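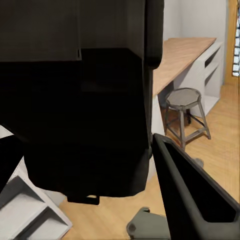

Abril, cuaderno del taller. Sigo con el simulador de la pinza, que bautizamos Juvlow la tarde en que discutimos tanto por el nombre. Hoy tocaba mirar la cámara de la muñeca, y me encontré con lo que me temía: el bulto negro se come casi toda la parte izquierda del cuarto y, de la pinza, solo asoma un dedo por la esquina de abajo. El taburete gris sí se ve bien, delante del escritorio, con su sombra en el suelo de madera, así que de momento lo uso de referencia para orientarme.

Probé con la semilla 3086 y paso de 4 ms. Me gusta cómo queda la luz, aunque el negro del dedo contra el negro del bulto me sigue dando guerra (¡apenas distingo la punta!). Quiero aclarar el material del dedo y subir la cámara tres centímetros, a ver qué pasa.

Pendiente: pedir a Kendetti los tornillos del soporte, devolver la fuente Lacson al estante y lanzar 1000 episodios por la noche, si el portátil aguanta.

Compartido 4 veces · 3 comentarios

«Yo le pondría un gris clarito al dedo, a mí me funcionó.»
«¿El paso de 4 ms no se te queda largo en los contactos?»
«¡Qué ganas de verlo en el banco!»

Pevonine utiliza cookies para recordar tu sesión. Aceptar · Configurar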